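About Vovero

Vovero is a packing and sorting workshop in Trurkthorpe. We take in mixed stock from small shops and makers, sort it, check it and send it out again in sets. 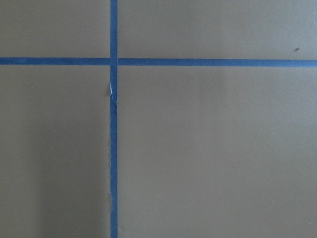 The business was started by Parvaneh Rahimi, who had spent years packing orders for other people and wanted a place where the work was laid out properly. We began with 2 benches in a unit behind the old Clatetti showroom. There are 5 benches now, and we have the whole of the ground floor.

Our way of working is simple. Each bench is marked out in blue tape before a job starts, and each part of the order has its own square. Buttons go in one, buckles in the next, instruction cards in another. When every square has been emptied into the box, the set is complete. If something is left over, we open the box and look again.

We use tape because jobs change. A set of sewing notions needs small squares. A set of kitchen linens needs long ones. Re-marking a bench takes a few minutes and the old tape goes in the bin -- we tried painted lines in the first year and spent a weekend scrubbing them off.

Last year we packed 4,000 sets for Magalhães, our longest-standing customer, along with smaller runs for shops in the area. We are happy to take small jobs. The smallest so far was 341 sets of spare curtain hooks, and the customer has been back since.

Visitors are welcome if they ring first. Deliveries come to the side door, mornings only -- the yard gate is shut after noon. We close for stocktaking for part of January, and orders sent in then are started when we reopen.

Related pages
Preparing your stock for us
Prices for small runs
Deliveries and collections
Working at Vovero

© Vovero, Trurkthorpe | Contact us | Back to top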